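Ticket 3804: Upstairs thermostat drops off the network every night
Opened by: Ladan Moradi
Status: Open, waiting on customer
Product: Dirkeo home thermostat, two-zone kit

Ladan Moradi
Hi there! So I have two of your thermostats, one downstairs (perfect, never a peep out of it) and one upstairs in the hallway, and the upstairs one loses the Wi-Fi every single night. In the morning the app says "Zone 2 unreachable" and I have to go up and hold the side button until it comes back. It's been doing this since January. I've already tried a restart, a factory reset and a new set of batteries, and I moved the router off the floor and onto the bookcase (my brother-in-law's idea, no change at all).

The house was built in 1916, so the walls are plaster and lath and pretty thick, if that matters.

Oğuzhan Dursun, Support
Hi Ladan, thanks for all the detail. Could you send me the error code from the Diagnostics page, and the signal reading for Zone 2? Also, what router do you have, and does anything on it run on a schedule?

Ladan Moradi
The code is 400, same one every morning. Signal says "Fair" when I stand there in the day. The router is a Fikeck, the white one with the two stubby antennas, and I had no idea it could have a schedule! I'll poke around in the settings tonight after dinner. I'm putting a couple of pictures on here too. 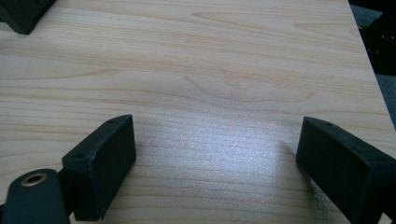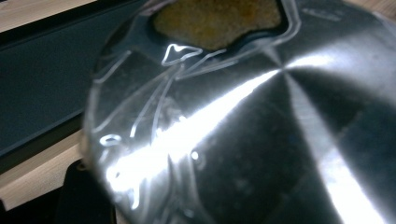

OK, so I went poking, and there IS a schedule. Under Advanced there's a thing called Night Saver, and it was switched on, start time 11:30 pm. I never touched it, so either it came that way or Gianni Ferraro did it when he set up the internet for us (lovely man, very fond of settings). I've switched it off. I also wrote down the channel while I was in there, it's 14 characters of gibberish and then "auto", so I guess it's on auto?

What I don't get is why the downstairs one never dropped. Same router, same password, same everything!

Oğuzhan Dursun, Support
Great find. Night Saver lowers the transmit power overnight. Your downstairs unit is probably close enough to hang on, and the upstairs one is already at "Fair" before the power goes down. Please leave it off for a few nights and let me know. If you still see code 400, set the channel to 1, 6 or 11 by hand and save.

Ladan Moradi
First night was fine, second night was fine, third night it dropped again, argh. But only once, and it came back by itself before I got up, and it has never done that before. I've put the channel on 6 now. My neighbor Ebuka Onyeka says he's on 11 and he's had no trouble, so I figured we'd stay out of each other's way.

One more thing while I have you. The upstairs schedule in the app has gone back to the default since the factory reset, 68 all day long. Can I copy the downstairs one over, or do I have to type it all in again? It's over a dozen entries and I'd really love not to.

Oğuzhan Dursun, Support
You can copy it. Open Zone 1, tap Schedule, then the three dots, then Copy to zone. I'll keep the ticket open until you've had a week on channel 6.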